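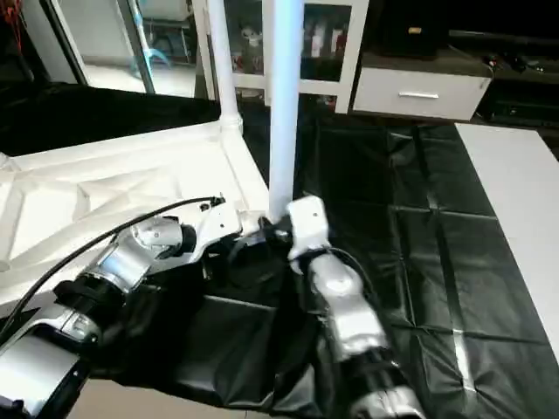
The peacekeepers reached Prurlow on a Monday, 65 of them, with 2,000 folding chairs. The ceasefire had been signed in March and the Lins brigade had gone home to plant beans.

Captain Elaine Rangel asked the mayor where the front line was.
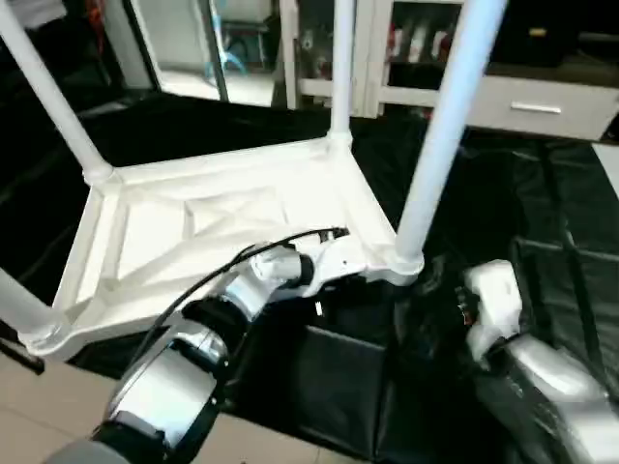
He walked her to a ditch. On the far side four men from Itano were eating lunch under their flag. One waved a spoon at her. She wrote "enemy contact, cordial" in the log and sent it to headquarters, who wanted to know what kind of spoon. 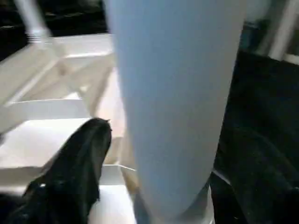

Jisow said the chairs would have to go back, as they'd been meant for the other war.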